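Material de escrita: o que muda nas salas a partir de agosto de 2024

A revisão do armário de material terminou e as regras novas já estão afixadas no segundo piso do edifício Heseck. Ficaram 56 marcadores em condições de uso. Outros 19 foram para a caixa de reciclagem junto à copa, quase todos secos por terem sido guardados sem tampa.

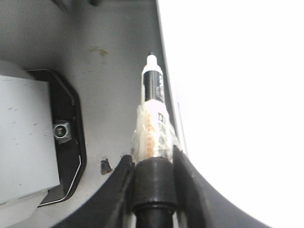 As etiquetas de papel deixam de ser usadas. Desde março que se descolavam ao fim de poucos dias, e Panagiotis Kelmendi, que trata das encomendas, propôs passar a fita adesiva transparente enrolada no corpo do marcador. A fita fica enrugada e dificulta a leitura do que está impresso por baixo, como acontece com as letras cor de laranja do marcador branco, mas aguenta o uso diário. Quem preferir pode pôr a fita mais abaixo, desde que a tampa feche bem. As mesas também precisam de atenção: há uma mancha acastanhada no tampo cinzento, pequena, que deve ser limpa com pano húmido e detergente neutro. Não usem o álcool dos quadros.

Os marcadores da sala Jivo voltam à sala Jivo. Os da sala Naqvi ficam na gaveta de cima, deitados e tapados, e não no parapeito da janela.

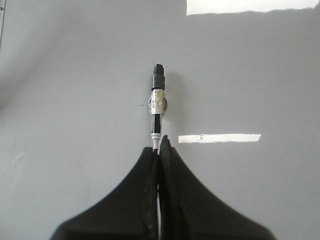
Tempo de leitura: 2 minutos

Para quem vai marcar material próprio, uma volta de fita chega. Com mais voltas forma-se um alto à volta do corpo, mais largo do que o resto do marcador, e este deixa de caber nos suportes dos quadros. A tampa preta tem de ficar livre.

A próxima encomenda à Sotell inclui 21 marcadores e dois rolos de fita. Pedidos adicionais devem ser enviados a Hafþór Holst até ao dia 19, com indicação da sala e da cor pretendida.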